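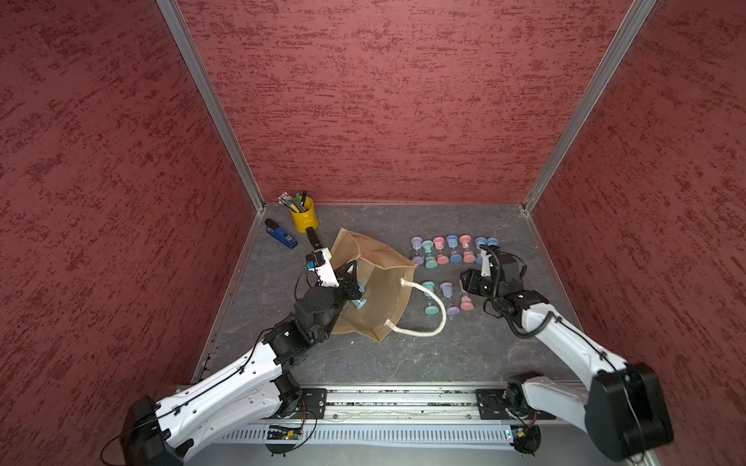 The timers go out to the Lanton reading rooms again this year, and the kits are being made up in the same way as last August. Each child gets one timer for silent reading and hands it back at the end of the block. The colours are the ones we have always used, lavender, mint, pink and light blue, with flat round caps at both ends so they stand up on a desk. They travel in a tan burlap tote with a white rope handle, which hangs on the hook beside the bookshelf. The cup of pencils stays in the room and does not go in the tote.

Packing notes for anyone doing a kit at home:

Timers go in first, in the padded sleeve from Ruppert. The sleeve is grey and closes with a flap. Please don't use newspaper, as the ink comes off on the caps.

The reading log goes in after that, folded once. There are 168 logs printed and the spares are in the filing cabinet, second drawer.

The room card goes on top so it can be read without unpacking anything. Write the room number in marker, not pencil.

Burlap sheds. Check the hem and the corners of the tote before you fill it and trim any loose threads with scissors. Don't pull them. A pulled thread can run a fair way along the weave and the hem starts to open. Crumbs and lint shake out easily if you turn the bag inside out over the sink.

Totes should not be washed in the machine. Wipe with a damp cloth and hang to dry by the handle. If one comes back with a torn handle, put it in the repair box with a note saying which room it came from.

The jute is coarse and has a rough hem, and it creases where it has been folded.

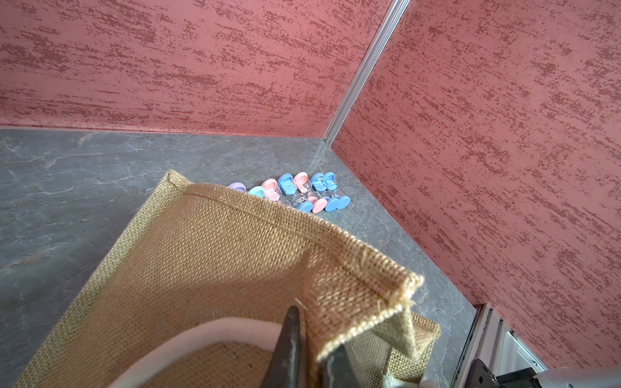
Henrik Hollmann wrote in to ask whether the totes could be lined before they go out again, as the fibres get into the reading logs and the younger ones complain that the bag is scratchy. He has 50 cotton offcuts at home, enough to do the Lanton set, and can sew them in over two weekends if someone drops the bags at his place.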